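From: Flerthorpe Winter Clothing list
Date: 23 September 2019
Subject: Re: [flerthorpe-winter] Folding puffy jackets, and what to do with linings

Replying to the list instead of off-list because two other people asked nearly the same thing at the last sorting evening. The earlier message is quoted in pieces with my answers underneath. I have trimmed the part about parking at Restgate, which was dealt with last week.

> I took home a bag of kids' and women's jackets to fold and I'm
> not sure I'm doing it the way everyone else is. The sheet says
> "fold in thirds, sleeves in" but that sheet was written for
> parkas, I think. With the light puffy ones the sleeves slide
> back out and I end up with something the size of a pillow.

You are right about the sheet. It was written two winters ago when nearly everything we had was heavy parkas and ski shells, and it has been photocopied ever since. Ignore "in thirds" for anything quilted and light. What works better for those is this:

Zip the jacket all the way up and do up any snaps at the collar. Lay it on its front on a clean table and smooth it from the collar down to the hem with your forearm. Do that slowly, as the air has to find its way out through the stitching. Bring one sleeve straight across the back, level with the shoulders, and press it down. Bring the other sleeve across on top of the first one. Then bring the hem up to the collar, so there is one fold only, and press again from the fold toward the open edge.

If it has a hood, the hood goes down flat between the shoulders before the sleeves come in. A hood that is stuffed inside the neck afterward makes a lump and the pile leans.

One fold takes up more table than three, but it takes up less tub. I tried both ways with the same jackets and the one-fold pile sat lower every time. I think the extra folds trap air in pockets and it can't get out once there is weight on top.

> Also, some of them have a different coloured inside and I
> wasn't sure if the lining should be showing or not. I've been
> turning everything so the outside is out, but a few of the
> knit things look tidier with the open edge facing me.

Outside out for the jackets, please. When people come to the tables at Restgate they look for colour first, and if half the pile is showing grey lining they have to unfold everything to find out what it is.

For knits and anything with two layers I would leave the open edge facing out. It lets people see there is a second layer, which matters a lot to parents trying to work out if something is warm enough for waiting at the bus stop. It also means whoever is checking can see both fabrics without undoing your fold.

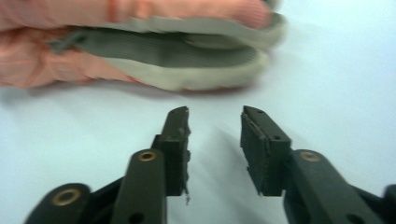 Pink outside, grey ribbed layer inside, open edge left showing.

If the inner layer bunches at one end, run a finger along the inside to bring it straight before you lay it on the pile. It doesn't need to be perfect. The ribbed fabrics will curl at the edge whatever you do and you can waste a whole evening trying to flatten them.

> Do we wash before folding or has that been done? Some of mine
> smell of detergent and some smell of basement.

Anything in a clear bag has been washed. Anything in a green or black bag has come straight from a drop-off and should not have gone home with you, so if you have one of those, that was a mix-up at our end. You have two choices. Bring it back to Restgate unfolded and leave it on the shelf by the side door, or wash it yourself if you don't mind doing it.

If you do wash puffy ones at home: cold, gentle, half the soap you would normally use, and an extra rinse. Dry on low with a couple of clean tennis balls. Take them out and shake them halfway through. Please don't fold a puffy jacket until you have squeezed the thick parts between your hands and are sure there is no damp left in the filling. The cuffs and the collar are always the last to dry. We lost most of a tub last November to three jackets that had been put away slightly damp, and the smell went through everything packed with them, including a very good wool coat.

Nylon shells do not need ironing. Someone asked. Please don't go near them with an iron.

> How many go in a tub? I have been putting in as many as fit.

Five adult puffy jackets to a tub, and that is for the grey Matos tubs with the clip lids. The old cardboard boxes take fewer and I would like us to stop using them for outerwear altogether, as the bottoms go soft on the concrete floor. For children's sizes, fill to a hand's width below the rim and stop there. The lid should close with no leaning on it. If you have to kneel on the lid there is too much in it.

Stack them so that the folded edges alternate, one to the left and the next to the right. Otherwise the pile gets thick down one side and the top ones slide. 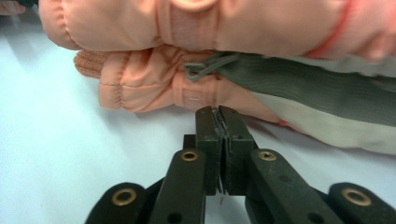 The stitched seams between the padded parts are useful when you are lining things up. If you get the fold to land on a seam it will lie down on its own. If it lands in the middle of a padded part it will spring open again as soon as you let go, and that is probably what has been happening with your sleeves. You may have to shift the sleeve up or down a little to manage it. On some jackets the seams on the sleeve and the seams on the body don't match up at all and there is nothing to be done, so just press harder and put a heavier one on top.

Light colours need a bit more care on the table. Peach, cream, pale blue and so on pick up whatever was there before. Wipe the table down between piles and keep the dark denim and the fleece well away. Fleece sheds onto everything. I keep one of those sticky rollers in my apron and go over the fronts before folding, and again on the side that will be facing up.

> Last thing. What counts as too worn to put out? I have one
> with a small hole where you can see the filling, and one where
> the zipper works but the pull has come off.

The zipper one is fine. Put a loop of cord or a split ring through it and carry on. There is a jar of split rings in the drawer under the kettle at Restgate, and if the jar is empty a small paper clip will do until somebody buys more.

For the hole, if it is smaller than a quarter and not on a seam, put an iron-free nylon repair patch on it. Clean the spot first and round off the corners of the patch with scissors or it will catch and peel. Press it on with the back of a spoon. If the hole is on a seam it needs a few stitches before the patch goes on. If you don't sew, pin a scrap of paper beside it saying "seam" and put it in the mending basket.

Too worn, in my view, means any of these: filling that has gone to lumps and won't shake out, a zipper with missing teeth, a lining torn away at the armhole, or a stain on the front that you noticed before you noticed the jacket. Those go in the textile bag for Cestport. The truck takes them as rags and does not care how they are folded, so please don't spend time on it.

I know there has been some disagreement about the stains. Some of us feel that a warm jacket is a warm jacket. I would still say that if it wouldn't go on your own kid for school picture day, it goes in the textile bag or it goes on the outdoor-work rail, where people are looking for something to wear while shovelling and won't mind.

A few other things while I am writing.

Tags. We have 300 of the string tags and they need to last until the end of the season. One per jacket, tied to the zipper pull and not pinned through the fabric. Write the size and nothing else. If the size label has been cut out, hold it up against one you know and put S, M or L. The long notes some of us were writing last year were kind, but they were hard to read and took up both sides.

Pairs. Mitts and gloves get clipped together at the cuff, left and right, before they go anywhere near a tub. Singles go in the shoebox on the windowsill. I would rather have a shoebox full of singles than find them loose at the bottom of a tub in January.

Pockets. Check every one, including the inside chest pocket and the little one on the sleeve that the ski jackets have. Tissues and lip balm are the usual finds. Lip balm in the dryer ruins a whole load.

Quantities. We put out 175 coats and jackets last winter and had nothing left in the women's medium by the second week. If you are choosing what to fold first, do those, then the children's 8 to 12. Men's large can wait, there are plenty already done.

Tubs that are ready should go along the back wall at Restgate with the label facing out. Leave the space in front of the furnace room door clear. If you are coming from the Cestport side and can't manage the stairs with a full tub, leave it inside the lower entrance and post here so that someone can bring it up.

I will redo the folding sheet with the one-fold method and send it to the list as an attachment. If anybody has a better way of dealing with the long puffy coats, the knee-length ones with the two-way zipper, please post it before I do. I have been folding those hem to waist and then over again and I'm not happy with it.

--
Flerthorpe Winter Clothing
To stop receiving these messages, reply with "leave" in the subject line.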